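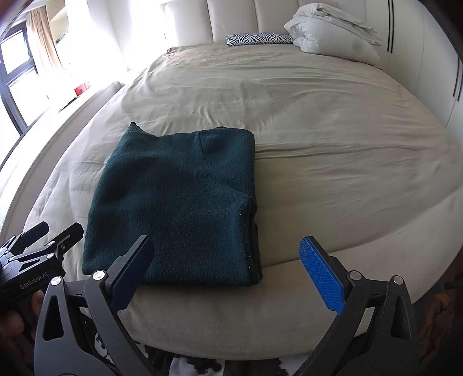
Bedroom check, round bed: soft furnishings and stored knitwear
Reading time: 1 min
Property: Rurkirbridge, upper floor
Checked by: Dorottya Deák, 2009-03-11

1. Bottom sheet. Beige, rumpled. Re-tension before the next let. FAIR

2. Knitwear. Dark green jumper, folded, set close to the front rim. White lint specks along one folded edge. Brush, then move to the shelf. ACTION

3. Rug, cowhide pattern, on the floor in front of the bed. Trip risk at the edges. Underlay to be fitted by 14 June (O. Šindelář). ACTION

4. Bed frame fixings. Torque checked, no movement under load. PASS

5. Clearance, bed to radiator. 800 mm measured. PASS

6. Smoke alarm. Sounded on test. Battery replaced. PASS

7. Window restrictor. Stiff, holds. Lubricate. FAIR

Comment, R. Kubíček: item 3 is carried over from the last check. Do not close it until the underlay is down.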